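Chapter 3
Opening the Case: Memory, Processor, and the Parts Between 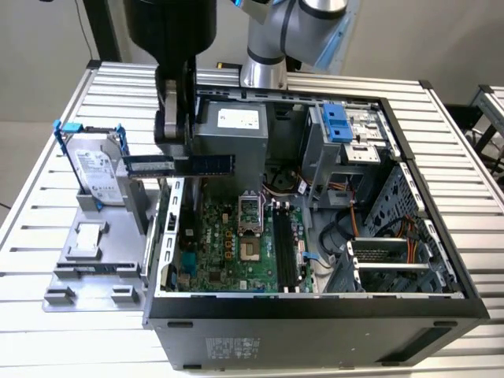
Most people own a computer for years without seeing the inside of it, much as most people own a stomach. The case arrives shut, it stays shut, and when the machine gets slow somebody buys a new one. This chapter is for readers who would like to try something cheaper first. A desktop tower is easiest to work on when it is lying on its side with the side panel off, so that the motherboard faces the ceiling and gravity is, for once, helping. Seen from above, the inside is less mysterious than its reputation. The power supply is the gray box with the white label. The big green board is the motherboard, and everything else in the case either plugs into it or is waiting to. The two black memory slots to the right of the processor socket are empty, and the green strip with black chips on it, held over the board, is a memory module. The hard drive is out of the case altogether, standing in its blue carrier off to the left.

You will spend most of this chapter on those few parts. By the end of it you should be able to name them, remove them, and put them back, preferably in the same computer.

What you will learn

How to shut down and open a desktop tower
How to find the socket, the memory slots, and the drive bays
How to seat a memory module so that it stays seated
How to handle a processor without bending, scratching, or dropping anything
How to tell a data cable from a power cable

Before you begin

Unplug the computer. Switching it off is a fine start, but the plug has to come out of the wall as well. Then hold the power button down for a few seconds to drain what is left. Do not open the power supply itself at any point in this course. It can hold a charge after it is unplugged, and it has no parts in it that you need to meet.

Touch bare metal on the case before you touch a board, or wear a wrist strap clipped to the case. Static that you cannot feel is still enough to ruin a memory chip, and a chip ruined this way looks exactly like a good one. Students at the Plidorbridge workshops have lost whole afternoons to this – usually to a module that someone had carried across a carpet in a sweater.

Set out something for the screws. A saucer will do. Your pocket will not.

3.1 A first look around

Find the processor socket first. It sits near the middle of many boards and has a metal bracket that swings up to release the processor and down to hold it. With the bracket raised, nothing is being held in place, so this is a poor moment to tip the case upright and check the back. Processors go in one way only. There will be a mark on one corner and a matching mark on the socket, and if the two agree the chip settles in under its own weight. If you find yourself pushing, stop.

Memory slots are the long, narrow ones near the socket. Each has a ridge partway along that matches a notch in the module, placed off center so that you cannot get it wrong without real effort. People make the effort. Unlike the processor, memory does need a firm push, and the first time you do it you will be sure you have broken something. Listen for the click.

Next, the cables. The thin flat ones with small plugs are usually SATA data cables, which carry information between the board and the drives. The bundles of colored wire come from the power supply. Take a photograph before you unplug any of them. You will believe that you can remember where they went, and you should take the photograph anyway.

Key terms

Motherboard: the main circuit board, to which the other parts connect.
Module: a small board carrying memory chips.
Socket: the fitting that holds the processor.
Drive cage: the metal frame in which hard drives are mounted.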